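The Long Game of Moving House Badly

I have moved house again. I don't recommend it, but then I didn't recommend it the last time, and I was ignored by the same person.

The old place was in Prestbridge, the new one is in Drasgate, and between them lie 146 kilometres of road and one servo that sells a decent sausage roll. On paper this is a simple exercise. You put your things in a truck and the truck goes to the other house. What the paper leaves out is that you own far more things than you thought, and that most of them live in the cupboard above the fridge.

I started packing in April with great discipline. Every box had a number, and every number had a line in an exercise book. Box 1 was books, A to F. Box 2 was books, G to M. By Box 9 the entry read "kitchen, mostly". By Box 14 it read "hall". Box 17, the last one to be given a number at all, says "various", and I have been frightened of it ever since.

After that I gave up on boxes and moved into my sack period. A sack has no corners, so it goes where a box won't, and it will take a doona, two gumboots and a colander without complaint. The skill is all in the neck. Twist it properly and you can drag the thing down a flight of stairs. Twist it badly and you get to meet your own belongings again one at a time, on the landing, in front of the neighbours.

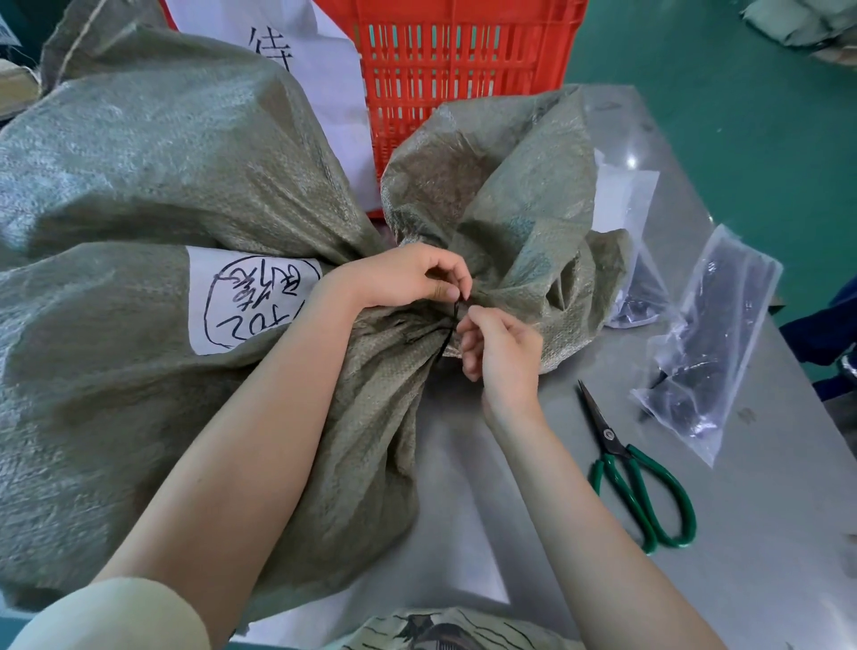
The quote, and the other quote

I rang two removalists. The first wanted $3,906, and when I asked what that covered he said "the move", in the tone of a man who has been asked what water is. The second was an outfit called Tosdale, who wanted a good deal less and asked whether I had a piano. I said no. They asked whether I was sure. I went and looked.

I chose Tosdale, and in fairness to them they turned up at seven in the morning as promised, drank two cups of tea each, and carried my wardrobe down the stairs as though it were a tray of lamingtons. They also put the kettle on the truck first, behind everything else, where it remained until well after dark. I have thought about this more than I've thought about some funerals.

My advice to anyone planning a move is to keep the following on your person at all times: kettle, mugs, toilet paper, one towel, the phone charger and a screwdriver. I had the screwdriver.

Then there's the garden. I had assumed that a garden stays where it is, this being the main thing that separates it from furniture. But I'd put eight years into that soil, and I found I couldn't leave it to people who had used the word "decking" twice during the inspection. So the compost came too.
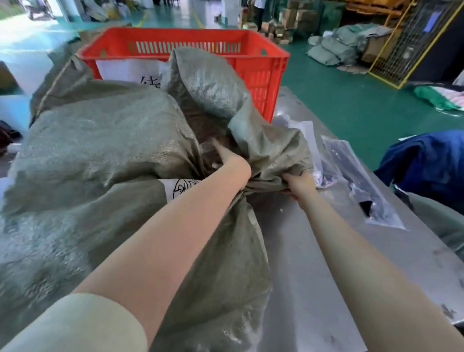 The removalists were very good about it. One of them asked if it was going in the lounge room, and I said the shed, and he wrote "shed" on his hand with a biro. I also brought the rhubarb, which sulked in a bucket the whole way and has since died out of spite, and a lemon tree in a pot which has put on new leaves and is clearly having the time of its life.

Drasgate is quieter than Prestbridge. There's a bakery, a chemist and a hardware shop called Shirima that closes for lunch, a thing I hadn't seen since I was in primary school. I've been in there most days. They have stopped asking if they can help me and simply wait for me to hold up the broken bit.

The house itself is fine. The hot tap is on the right and the bathroom light switch is outside the bathroom – a design that assumes a level of trust I've never had with anyone I've lived with. The back door sticks in the mornings and stops sticking after lunch. I have a theory on the verandah gutter, and I'll spare you it until I've been up the ladder.

As for the unpacking, I'm going by urgency. The bed was first, then the kettle (found at 9.40 pm, inside the laundry tub, inside a pillowcase). The books are up to M.

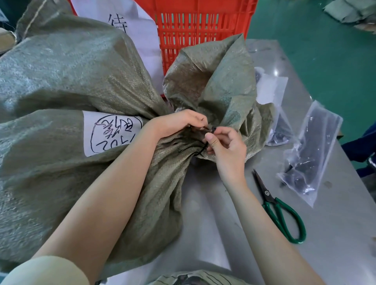
THE RELUCTANT LODGER

I should say a word on the redirected mail, as several of you have asked and one of you is still sending seed catalogues to the old address. It's meant to follow me for six months. So far it has brought a rates notice for the house I no longer own and a card from my dentist, who misses me.

The exercise book turned up last week, by the way. It was in Box 17.

459 shares
17 comments

Recent posts
Things I Have Dropped Behind the Washing Machine
A Short History of My Bad Fences
The Neighbour's Rooster: A Correction
Soup, Again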